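Chapter 6
Two Arms, One Task: The Simulated Kitchen Project

The projects so far have used a single arm with a simple gripper. In this chapter your team moves to two arms, each carrying a multi-fingered hand, working over a shared tabletop in the Setden simulator. All grading is done in simulation.

The task is adapted from one written by Jean Gillies and Ekrem Türkmen for a student club. It involves a plate, a pan and a small set of vegetables. Each team submits one controller, which is run for 20 trials with the starting positions changed slightly each time.

Before starting, you should be able to:

Convert a point from the table frame to either wrist frame
Write a joint-space path and check it against joint limits
Read a contact log (Section 5.4)

6.1 Dividing the Work

The first design decision is which arm does what. A fixed division – left arm for the left half of the table, right arm for the rest – is easy to program and easy to debug.
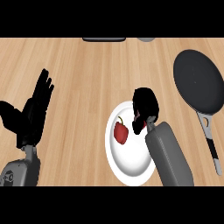
Its weakness is idle time. One arm may wait through most of a trial while the other makes every grasp. A shared division lowers the waiting but requires a collision check at every step, and the check must cover the forearms as well as the hands. Start with the fixed division. Exercise 6.3 asks you to replace it and compare the two contact logs.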